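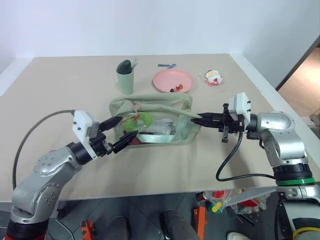 Clear pouch with green trim, pom-pom and pink clip.

What Do People Carry Around All Day? My Report on Everyday Bags
by Jade Ashworth

I got the idea for this project on the bus. The girl across from me was digging through her backpack for her pass, and she pulled out a hairbrush, two phone chargers, half a sandwich in foil and a library book before she found it (it was in her coat). I started wondering how much stuff we all drag around every day without using any of it, and when Ms. Goodall said our social studies project could be on any daily habit, I already had mine picked out!

My question was pretty simple: how much of what people carry do they use on a normal school day? I asked 30 students at Sumden to keep a list for me. In the morning they wrote down everything in their bag, and at the end of the day they put a check mark next to whatever they had used. I did this in February, so there were a lot of gloves and a lot of tissues. I think if I did it again in May the lists would look really different, and I'll come back to that.

The first thing I learned is that people are bad at writing down pens. I had to give some lists back because they just said "pens" and I had no idea if that meant two or twenty. After that I made a rule that every single thing got its own line, even gum wrappers. My friends complained about this rule a lot.

When I added up all the lists I got 3,530 grams for the average bag, which I weighed on the kitchen scale my aunt lent me (it's a Bakke, and it only goes up to five kilos, so for the really heavy bags I had to take the books out and weigh them separately). Most of that was books and laptops, no surprise. What I didn't expect was how much the small things added up once I put them in a pile by themselves. One boy had a whole mug in there. He said he kept meaning to take it home.

I sorted everything into three groups: things for school, things for your body (snacks, lip balm, bandages, that kind of thing), and things that are just there. The third group ended up being my favorite. It had key chains, ticket stubs, a smooth rock, a birthday card from last year, and lots of little charms and pom-poms that people clip on their bags. None of these got a check mark at first, and I almost wrote that they were never used. Then Ms. Goodall asked me what "used" means for a key chain, and I had to think about it for a whole weekend.

So I went back and did short interviews. Almost everybody with a charm on their bag could tell me where they got it. One girl got hers at the Cenar street fair with her cousin, and she said she holds onto it when she's nervous before a test. Another one said hers helps her spot her bag in the pile by the gym door, and that seems like a pretty good use to me. I changed my form after that and added a column called "glad it was there." I wish I'd had that column from the start, because I could only ask people to fill it in from memory, and I know that makes it weaker.

I also looked at pouches, the small bags that go inside the big bag. People who had at least one pouch found things faster when I timed them. I asked each person to find their pen, their keys and a tissue, and I used the stopwatch on my phone. The pouch people mostly beat the no-pouch people, and the ones with see-through pouches were the quickest of anybody, but there were only a few of those, so I don't want to make a big deal of it. It could also be that neat people buy pouches and would be fast anyway. I couldn't think of a way to test that without making messy people carry a pouch for a month, and the only person who agreed was my brother, who lost it.

Some problems with my project: I only asked people at my own school, and a lot of them are in my grade. Three people forgot their lists on the second day, and I let them redo it. Also I think some people cleaned out their bags before I weighed them. The boy with the mug definitely did not.

If I had more time I would ask adults too. My mom's work bag has an Akico umbrella in it that she says has been in there for two winters, and I would love to know what else is at the bottom. I'd also repeat the whole thing in warm weather and compare the weights, and I'd use the new column with everyone right away.

Thanks to Ashley Goodall for the question about the key chains, to my aunt for the scale, and to everyone who wrote down all their pens.

Last updated: February
Sumden Student Projects | Contact the school office | Back to top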